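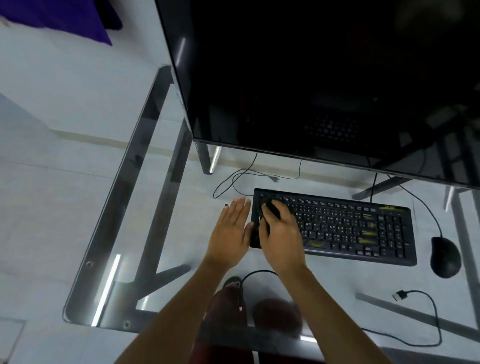
Plavonari today publishes the results of its four-month comparison of two camera controllers for small robot arms, and the headline is a modest one. Neither controller did what its sales sheet promised. The Rangel came out ahead on most of the jobs we set, the Bundia was easier to live with, and we would not yet advise a workshop to throw out its teach pendant for either of them. Both are sold on the claim that an arm can learn desk and bench work by watching a person do it through a camera at head height. We picked computer desks on purpose, as they look simple and are not. A desk with a glass top, a black keyboard, one mouse in the hand and a second, wired one lying on the glass, with black cables looping between keyboard and monitor, is an ordinary sight in any office, and it gave both systems more trouble than the machined blocks their makers like to show.

Print this page
E-mail this page

BRANBRIDGE, February -- Plavonari, the independent test house for small automation, ran the trial at its Branbridge site on behalf of member firms who had asked whether camera-taught controllers were ready to buy. The short answer is that they may be ready to borrow.

Each controller was given the same arm, the same two-finger gripper and the same set of recordings of people working at desks. The arm was then asked to repeat parts of the work: pick up a mouse and put it down beside the keyboard, move a loose cable out of the way, slide a keyboard straight. We made 800 attempts in all, split evenly between the two controllers. An attempt counted as a success only if the object ended up where it should be and nothing else on the desk had been shifted.

On that measure the two together managed 331 clean results. We have seen far higher figures quoted for this class of equipment, and we do not say those figures are false. We do say that they are usually gathered on plain, matt surfaces under even light, with one object in view at a time. Buyers should ask what was on the table before they ask for the percentage.

Glass was the main culprit. A camera looking down at a clear top sees the floor through it, along with the legs of the desk and very often the legs of the person sitting there. Strip lighting adds a bright streak which moves when the camera moves. The Bundia controller regularly judged the working surface to be lower than it was, and the arm had to be stopped by its force limit as the fingers met the glass. The Rangel made the same mistake less often, but when it did so it tended to carry on with the job as though all was well, and we are not sure that is the better fault to have.

Cables came second. Thin black leads against a dark keyboard were missed, merged with one another or treated as part of the nearest mouse. Where a wired mouse was left on the desk beside a wireless one, both controllers would at times reach for the wrong one. Neither showed any warning on its screen when this happened.

Hands were handled rather well, and it is fair to say so. Both controllers followed an open palm without difficulty. A hand wrapped round a mouse was harder to read, and the makers' suggestion that the person should "demonstrate clearly" strikes us as a poor answer. People who use a mouse cover it up. A system that is meant to learn from normal work has to put up with normal work.

We also looked at the grippers supplied as standard. The Rangel fingers have soft pads which held a rounded mouse firmly but dragged on the glass. The Bundia fingers are harder and slimmer, and did better at getting under a cable connector. Swapping the pads made more difference to some jobs than swapping the controller, a point that does not appear in either maker's literature and costs a good deal less to act upon.

Setting up took longer than advertised in both cases. The Bundia has clear menus and a sensible manual, and our staff had it running inside a morning. The Rangel needed its camera position set again whenever the mount was knocked, and it was knocked often. Its error messages are numbered and the list explaining the numbers is kept in a separate file, which was missing from the first unit we received.

Members have asked whether more recordings would cure the problem. Our own evidence is thin. We began with a small set and raised it to 690 recordings for the last month of the trial. Results for picking up a mouse improved. Results for cables did not change by any amount we would care to defend. The makers may be right that larger collections will do the trick, but that is a forecast and we were asked to test a product.

Plavonari's advice to members is as follows. Firms with matt benches, steady lighting and a small range of parts could reasonably take either controller on loan and should keep their present method in place while they do. Firms with glass, polished metal or loose wiring in the working area should wait. Anyone offered a demonstration should bring their own clutter and ask for the arm to be run on it without a rehearsal. If the supplier declines, that is worth knowing too.

Both makers saw the findings before publication. One asked us to leave out the attempts made under strip lighting -- we have kept them in, as most of our members work under it. The other has promised a software update and we have agreed to run the cable tests again once it arrives. No payment was taken from either company, and the test units have been returned.

The full report, with the score sheet for every attempt and notes on camera height and lighting, is free to member firms and may be had by others on request from the Plavonari office in Branbridge. A second round, covering three-finger grippers and wrist-mounted cameras, is planned. Suppliers who wish to take part will be sent the list of jobs in advance, though not the desks.

ENDS

Notes to editors

Plavonari tests grippers, arms, cameras and controllers for firms too small to keep a test bench of their own. It does not sell equipment. The office is open to press calls until 4 in the afternoon.

Print this page
E-mail this page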